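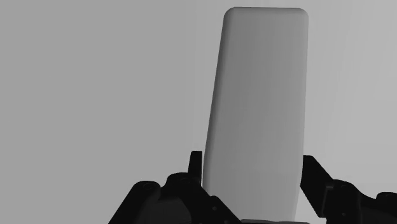
Projet de semestre -- aménager une chambre d'étudiant de petite surface. Groupe : Abelardo Ayala, Man-sik Maeng et moi. Juin 2021. Le sujet de départ c'était le rangement, on a vite glissé vers le sommeil et le bruit, parce que c'est de ça que les gens se plaignent. Pour les séparations on a regardé surtout les panneaux pleins : une forme droite, gris mat, coins arrondis, rien dessus, c'est ce qui revient dans presque tous nos croquis. Man-sik trouve ça triste. Moi ça me va.

Méthode
Questionnaire en ligne, 200 réponses, 4 entretiens (résidence Cirkden). Deux questions étaient mal formulées, on les a retirées. Il aurait falu tester avant d'envoyer, noté pour la prochaine fois.

Ce qui ressort
Bruit du couloir d'abord. Ensuite la lumière le matin, puis le manque de place sous le bureau. Le lit prend toute la place -- tout le monde le dit, et presque personne ne veut d'un lit en hauteur. Une étudiante en entretien : « je veux pouvoir m'asseoir dessus, c'est mon canapé ».
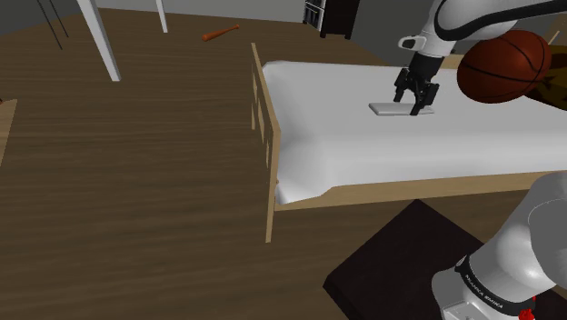
Fig. 2 -- Lit simple, tête ou pied de lit en bois clair, sol en lames de bois.

Propositions
Plan A : lit contre le mur du fond, séparation côté porte, bureau sous la fenêtre. Plan B : pareil mais bureau le long du lit, passage plus étroit. Abelardo a chiffré le plan A avec le catalogue Hastari, total 3,535 euros le mètre linéaire pour les joints de porte, le reste est en annexe. Plan B pas chiffré, manque de temps.

Limites
Une seule résidence. Pas de mesure accoustique, le sonomètre était déjà réservé. Relevés à reprendre en octobre si le groupe continue.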